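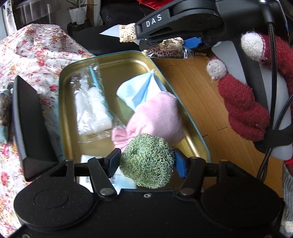 15 Oct 2019

Equipment diary, household handling project. Entry by Nnamdi Ogbonna.

The morning was given over to the purchasing plan for the coming year. The director's office has asked that all equipment requests be entered by the first week of December, and that each be tied to a stated need. I had hoped to submit a single figure for the hand-held grippers and be finished with it. The figures do not allow this.

Two quotations are in hand. Rieger offers a matched pair, with finger pads and one spare set of cables, for 3196. Tumov offers a pair for 2874 without spare pads, and charges for delivery to Ternholm. The ceiling for any one item bought under our own signature is 3000. Anything above that must go to the Stosport office for approval, and the last request of that kind was returned to us twice for corrections to the form. I record this without complaint. The form was in fact filled out wrongly the first time.

I am inclined toward Rieger all the same. The Tumov price appears to be the lower one until the pads are added, and pads are what we use up. Soft goods are hard on them. Lint gathers in the ridges and the grip becomes uncertain, after which the operator squeezes harder than is good for the hinge. I have asked Tumov for a separate price on pads in lots of ten and will hold the decision until it arrives.

A second matter is the supply of objects. The present list leans heavily on boxes, cans and cups, which are simple to buy and simple to store. Knitted, crocheted and bagged items are of more use to us at this stage. A looped scrubber gives way when the fingers close on it and does not return to quite the same shape. A small piece of lace offers almost nothing to hold. Clear plastic bags are a difficulty of their own. For these reasons I have set aside 833 under consumables for cloth, yarn goods, bags and small trays. This is more than last year, and I expect to be questioned on it. My answer will be that the items are cheap and wear out quickly, and that a session stopped for want of suitable objects costs us a room and two operators for the day.

Storage must be added to the plan. Handmade pieces cannot be thrown together in a drawer with hardware. I have requested lidded bins and a supply of labels, and have written to the stockroom to ask whether the shelving left over from the Ternholm move is still unclaimed.

In the afternoon I reviewed the question of repair against replacement. The older units have had their pivot bolts tightened many times. Our practice has been to keep them in service until a fault appears during work, and I no longer think this sound. I have drafted a rule that a unit be inspected at the close of each month and withdrawn if there is side play in either finger. If the rule is accepted, we shall need one unit in reserve at all times, and the plan should say so plainly. The reserve unit may be a refurbished one. Rieger is willing to discuss this. Tumov has not replied on the point.

Training has no line in the plan at present. New operators learn by sitting beside an experienced one, and the hours are charged to ordinary work. I have left this as it stands for the current year, with a note that it should be separated in the next.

To be done before the request is entered: obtain the Tumov pad price; confirm whether the Rieger quotation includes tax; ask Stosport for the current version of the approval form; correct the item codes on the second page. The draft is in the blue folder in my desk and has not yet been circulated.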